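## 4. Equipment Planning and Procurement

The choice of recording equipment was the largest single planning decision in the Sestska project. It was also the one that most affected the work that could be done later. This section sets out how the budget was divided, what was bought first, and which costs were underestimated. All amounts are given in dollars and include delivery to the Brenville site.

### 4.1 Options considered

Two ways of recording household tasks were compared at the planning stage. The first was to buy a two-armed robot and have a trained operator guide it through each task. The second was to buy pairs of hand-held grippers that a person carries while doing the task directly. The grippers record the motion of the hands, and the recordings are later used to train a robot that has jaws of the same shape.

The first option gives data that match the final machine exactly. It requires a fixed work area, a safety plan for each room, and an operator who has finished a long course of practice. It also places most of the budget in one item, so that a single fault can stop all recording. The second option spreads the budget over many small items. A pair of grippers can be carried into a bathroom, a kitchen, or a hallway without changes to the room, and a new worker can begin after a short period of instruction.

The second option was selected for the recording phase. The purchase of a robot was moved to the testing phase, when the tasks and the required reach would be better known.

### 4.2 Selection of the grippers

Quotations were requested from two suppliers, Barros and Molter. The Barros unit was lower in price but had a jaw that closed flat, and in trials at the supplier's office it did not hold thick cloth well. The Molter unit cost more and used a softer inner pad. Laundry and other cloth tasks formed a large part of the planned work, and the Molter unit was chosen for this reason.

The order was for 14 pairs. Of these, 12 were assigned to daily recording and two were held as spares. The unit price was $700 per pair, without marker blocks. The blocks, which carry the square printed markers used to locate each gripper in the video, were priced separately, as were replacement pads and chargers. Buyers with similar plans should ask that all of these items appear on the first quotation. In the present case the supplier's first offer listed only the grippers, and the full cost became clear after the order had been approved.

Cloth handling next to a bathtub was used as the reference task for planning. It calls for work low to the floor, a firm pinch on soft material, and movement in a narrow space beside a hard surface. Figure 1 shows the task with both grippers in use.
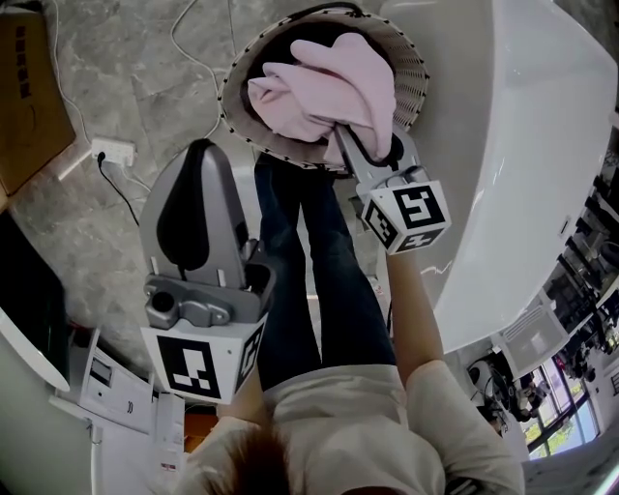
### 4.3 Room furnishing and small goods

**Figure 1.** Cloth handling at a woven basket beside a bathtub. The right gripper holds the lower edge of a pink cloth; the left gripper points upward and holds nothing. The marker blocks are fixed at the base of each gripper.

The furnishing of the rooms was planned as a separate budget line. It covered baskets, towels, bedding, storage boxes, and similar goods. The original line was $300 per room. This proved too low for bathrooms, where fabric items had to be varied often so that the recordings did not repeat the same few colors and thicknesses.

Small goods also wear out. Baskets lose their shape, and cloth that is gripped many times in the same place begins to pull. The plan had treated these goods as a one-time purchase. A monthly allowance would have been more suitable, and one was introduced in September after the first review of spending.

Power supply was a further cost that the plan did not list. Rooms in ordinary use seldom have enough outlets near the work area, and extension leads and power strips were bought at short notice from local shops. The sums were small, but each purchase required its own approval. A single order placed before the rooms were opened would have saved staff time.

### 4.4 Running costs

The main running cost was labor. Next came the replacement of inner pads, which were changed on a fixed schedule. A pad that looks sound may already have lost part of its grip, and the early practice of waiting for a visible fault led to recordings that had to be discarded. Marker blocks were replaced when the printed surface was scratched or marked.

Over the recording phase, 423 sessions were logged with the purchased pairs. The cost per session was lowest in rooms that stayed furnished for several weeks and highest in rooms that were set up and cleared again in a single day. Moving the furniture took up to half of the paid time in the latter case. The schedule was later changed so that all tasks planned for one room were completed before the team moved to the next.

### 4.5 Points for the testing phase

The purchase of a robot will be based on the tasks recorded so far. The reach required for floor-level baskets will be written into the tender as a minimum condition, and suppliers will be asked to state the price of jaws that match the Molter unit. Service visits, spare jaws, and staff training will be listed as separate lines. The two spare gripper pairs will be kept at Brenville so that short sets of new recordings can be made if a task is added to the test list.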